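Wrist marker kit, second month

The Nultlow kit is sold as a hand tracking package for people who want demonstration data from manual work without putting gloves on anyone. It comprises two straps, printed marker blocks, a small module for each arm, the cables and a licence for the Brostberg pose software. We have had it since February, on packing work, and I now have enough recordings to say something useful.

Fitting takes 12 minutes per person once you know the order: strap first, block second, then the module on the forearm, then the cable. The manual from Nultlow puts the cable second, and that leaves it under the strap. A metal bracelet or watch band can stay on. I saw no difference in the fit.

Handling a plain cardboard square is the easiest case I have tried. Both hands are up, the markers are well apart, and the software has little to confuse them with.
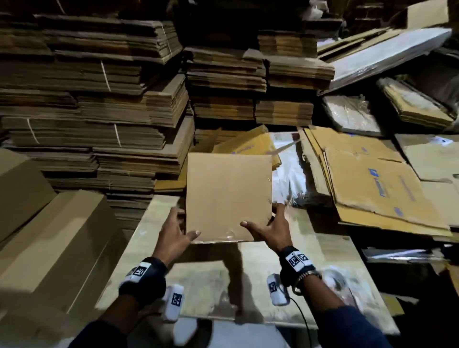

Conceição Sampaio wrote in to ask whether the markers give you the fingers or only the wrist, as the Duvwood brochure is vague on the point. Only the wrist. Finger pose is estimated separately from the head camera, and it is the weaker half of the output. If you need fingertip positions, budget for something else.

On numbers, I kept 746 clips and rejected 191 of them, nearly all for lost markers when a forearm turned over. The software flags these itself, though it does so after the session, when the work is over and cannot be repeated. A live warning would be worth more to me than any of the export formats.

Taping long boxes is harder. One hand has the roll, the other is flat on the flaps, and the wrists sit at quite different angles. The cables also need watching, as they trail down towards the work. Clear tape gives bright reflections, but I have not traced a dropped marker to one yet. 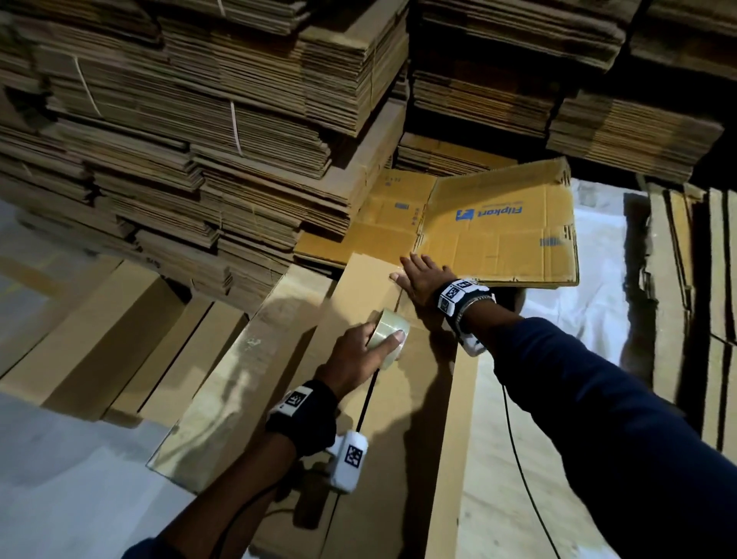

Price and support

Campos quoted me 2311 for the pair, licence included, straps replaceable at cost. Support answers by email in the mornings only. The spare blocks came with the wrong screws and I am still waiting for the right ones.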